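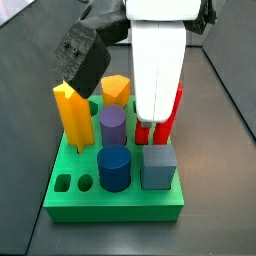

プレパレーションとは、小児医療では何を指す言葉ですか。

検査や手術、処置を受ける子どもに、これから何が起こるのかを年齢に合った言い方で伝え、心の準備を手伝う一連の関わりを指します。

概要
プレパレーション(preparation)はもともと「準備」という意味の英語で、日本の小児病棟ではそのままカタカナで使われることが多く、「心理的準備」と訳されることもあります。大人への説明が、同意を得るためのものとして発達してきたのに対し、こちらは子ども自身が「わかった」「それならやれそうだ」と思えるところまで、ゆっくり付き合うことに重きが置かれてきました。もちろん、わかったからといって注射が痛くなくなるわけではありませんし、泣いてもいいのです。泣きながらでも、次に何が来るかを知っている子と知らない子とでは、処置室に入るときの顔つきがずいぶん違う、と長く病棟にいる人たちはよく話します。

時期と長さ
いつ話すかは、年齢とその子の性格によってかなり変わります。幼児では直前から前日くらい、学童では数日前から少しずつ、というのがひとつの目安ですが、早く聞きたい子もいれば、前の晩に聞くと眠れなくなってしまう子もいて、そこは家族に尋ねるのがいちばん確かでしょう。Tendlow小児病院の手引きでは、一回の話を17分以内に収めるよう勧めていて、それより長くなりそうなときは途中で切り上げ、おやつのあとにでも続きをすることになっています。
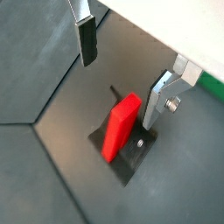
また、話す場所も思いのほか大切にされています。処置室で初めて聞かされると、部屋そのものが怖い場所になってしまうことがあるため、ふだん過ごしているベッドのそばや遊びの部屋が選ばれます。ただしベッドの上だけは「いやなことが起こらない場所」として守りたい、と考える病棟もあって、このあたりの流儀は病院ごとに少しずつ違います。

方法
よく用いられるのは、絵本や紙芝居、写真を貼った手作りの冊子、人形、そして本物の器具です。針のない注射器や聴診器、麻酔のマスクなどに触ってもらい、人形に先にやってあげると、そのあと自分の番を受け入れやすくなる子がいます。マスクに好きな香りをつけて選んでもらう工夫もあります。Risden病棟で作られた冊子「Ospina」は全部で18ページあり、骨髄検査の日の朝から、部屋に帰ってきて背中の絆創膏を見せるところまでが、一匹のうさぎの話として描かれています。冊子の最後のページは白紙で、子どもが好きな絵を描けるようになっているのがなんともいえず良いところです。

痛みについては、うそをつかないことが基本とされます。「痛くないよ」と言って痛かったときに失われるものは大きく、次の処置にも響きます。「ちくっとするかもしれないね。人によっては、ぎゅっとつねられたみたいだって言うよ」というように、感じ方に幅を持たせて伝えるのがよいとされています。

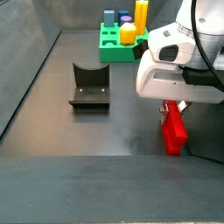
順番を伝えることも、プレパレーションの大きな部分を占めています。小さな子にとって「点滴のあとに検査、それから休憩」という言葉の並びは、大人が思うよりずっとつかみにくいものです。そこで、手で触れる物に置きかえる方法がとられます。たとえば緑色の型はめの台に、色のついたピースが五つ立っているようなおもちゃがあれば、ピースのひとつひとつを予定に見立て、終わったものから抜いていくことができます。青みがかった四角い柱は点滴、というふうに、どれを何にするかは子どもに決めてもらうと、話がぐっと弾みます。抜いたピースを手に握ったまま検査に行きたがる子もいて、そういうときは洗えるものかどうかだけ確かめて、持たせてあげることが多いようです。

家族の役割
家族は、子どものことをいちばんよく知っている人として、準備の段階から加わります。前の入院で何がつらかったか、家では注射のことをどう呼んでいるか、抱っこと手つなぎのどちらが落ち着くか。こうした話を聞き取るため、Tendlow小児病院ではDrestoという4ページの聞き取り票を使っています。処置のあいだの付き添いについては考え方が分かれますが、そばにいてもらう場合には、家族のほうにも前もって説明をしておきます。親御さんが青い顔をしていると、子どもはそれを実によく見ているものです。

処置のあと
終わったあとの関わりも、プレパレーションの続きと考えられています。がんばったことを具体的にほめ、いやだったことを話してもらい、話したがらなければ遊びにまかせます。人形に何度も何度も注射をする姿が見られることもありますが、気持ちを片づけている途中と受けとめ、急いで止めないのがふつうです。Risden病棟では処置のあとに約60分、予定を何も入れない時間をとっています。

関連項目
ディストラクション、医療保育、インフォームド・アセント、院内学級、きょうだい支援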